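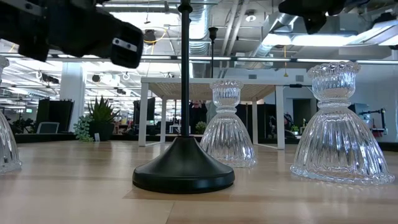 Kereama Floor and Table Lamp Stand, Black

We've sold lamp parts at Flasanov for a good long while now, and the piece people write to us about most often is the plain one that goes underneath. The Kereama is a round, flared base with a thin upright pole, all in black, and it goes with just about any shade you already love (or the one you inherited and can't bring yourself to part with!).

The base has a gentle slope to it, so dust wipes off in one pass and there are no fussy little ridges to clean with a cotton swab. The finish is a soft matte with a touch of sheen, and fingerprints don't bother it much.

What comes in the box

Base, pole, threaded nut, two washers, a felt pad for the bottom, and a small wrench. The socket and cord are sold separately, as a lot of you like to pick your own. Our Nidico socket kit fits straight on, and so do most standard ones.

Putting it together

Set the base upside down on a folded towel, feed the pole through from the other side, then add a washer and the nut. Snug is plenty. If you're running a cord up the middle, thread it before you tighten anything, or you'll be doing the whole job twice like we did with our first one. Stick the felt pad on last and give it 30 minutes before you stand the lamp up.

Choosing a shade

Wide drum shades look lovely on it, and so do the old pleated kind. For anything very heavy, we'd steer you toward the Dridulix weighted base, which is a sturdier thing altogether and takes the same pole.

Care

A dry cloth, or a barely damp one if there's been a spill. Please skip the furniture polish; it leaves shiny patches on the matte finish, and they are a real nuisance to get off again.

Ordering

Item number 2272. Spare nuts and washers are item 726, and we'll happily tuck a set in with your lamp if you add a note at checkout. The black finish was restocked in September, and the brass one is still on its way to us, so do sign up for the email if that's the one you've been waiting for.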